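4.2 Why people keep dull objects

The most delightful result of the Gelteton survey was how fondly people spoke of plain household things. We visited 96 homes and recorded nearly 500 objects.
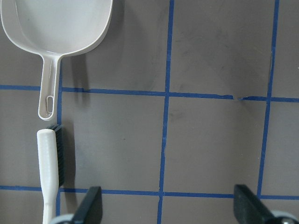
Attachment grew with handling, and it grew fast! Owners talked about grips and edges long before they talked about looks. A dustpan with a long, slender handle and a hanging hole at its tip earns a hook by the door, and things on hooks got used, named and mended far more often than things in drawers.

Mazandarani's idea of "quiet ownership" fits these accounts beautifully. Of the 292 objects described at length,

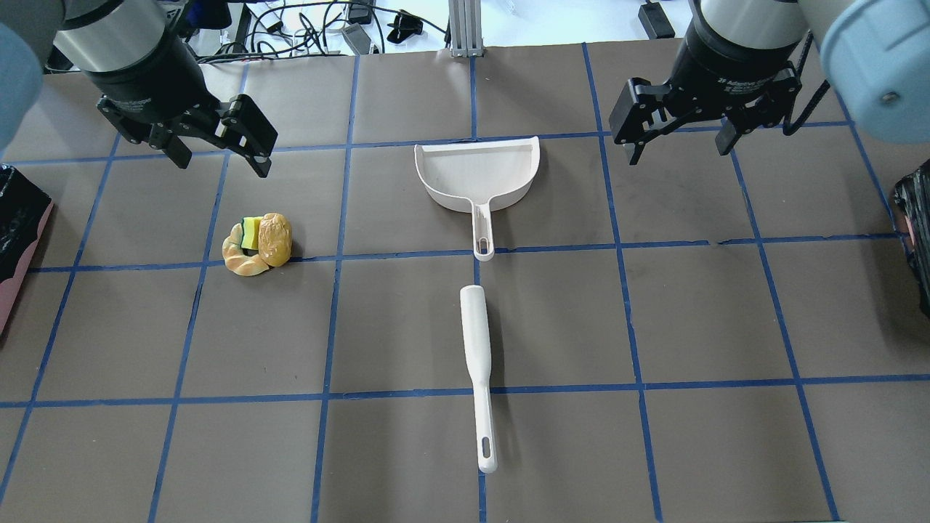 most had been given by a relative, and only 3 had ever been insured. Renters in Endska told the richest stories, often about things they had carried through several moves.
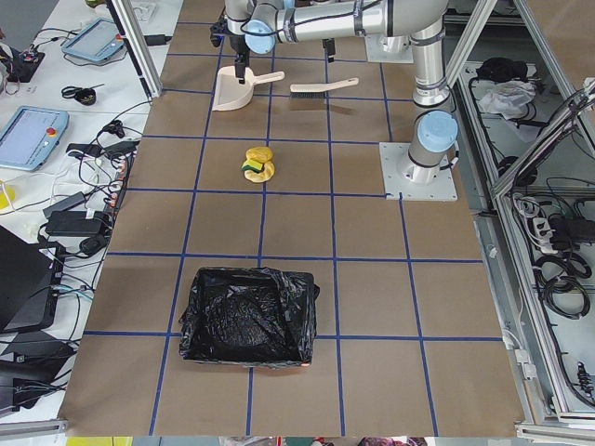
Figure 3. Dustpan on a table marked into a grid with blue tape.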